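Acceptance 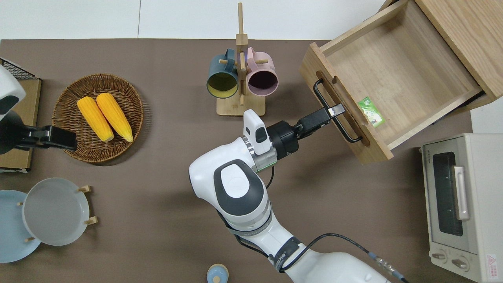 The contract between Garrido and Prurnex ran to 126 pages, and the word "drawer" was defined on page nine. A drawer was closed when the gap between its front and the cabinet measured less than two millimeters. Remedios Esteban had written that definition herself. She had come to Nestcombe with a set of feeler gauges to enforce it.

Garrido sold serviced apartments to people who did not want to clean them. Prurnex sold arms. The trial called for 1,000 runs of a kitchen routine: open drawer, remove packet, close drawer, hang mugs, rack plates. Payment fell due at 839 successes. The figure came from somebody's spreadsheet at Garrido and had survived four rounds of negotiation without an explanation.

"Run 336," said Maite Villalobos, and started the timer.

Maite was the Prurnex field engineer. She had been in Nestcombe since October and had stopped watching the arms. She watched the torque plot, where a drawer was a low flat line with a bump at each end.

The line rose, went flat, and bumped. Open.

"Grip force?" said Remedios.

"Eleven newtons at the handle. Limit is forty."

"And the packet?"

"Next."

The packet took 52 seconds. The fingers came down twice beside it and once on it. A person would have needed one second and would not have remembered doing it. Remedios wrote 52 in the column. The contract allowed 90.

The line rose again, with the sign reversed, and stopped early.

"Fault?" said Remedios.

"Slide friction. It thinks the drawer is shut."

Remedios got up, waited for the green light, and went to the cabinet. The two-millimeter gauge went in with room to spare. The three went in. The four did not.

"Open," she said.

"At home, would you call that open?"

"At home I don't measure it."

"That's what I'm asking."

Remedios thought about the kitchen in her own apartment. The cutlery drawer had stood out by the width of a finger for as long as she had lived there. She pushed it with her hip on the way past, and it came back. It had never occurred to her to record this as a failure.

She wrote a zero in the column and the gap beside it.

"I can raise the closing force," said Maite. "Mundden did that on their line. It closed everything."

"What happened?"

"They bought new drawers."

The arms had returned to their start positions. Maite typed a note about friction compensation, dated it 21st April, and attached the plot. Remedios put out one finger and pushed the drawer. It closed with a small knock, and she checked it with the gauge.

"That doesn't count," said Maite.

"No," said Remedios. She opened it again to the reset mark, put the packet back inside, and stepped behind the line.

"Run 337."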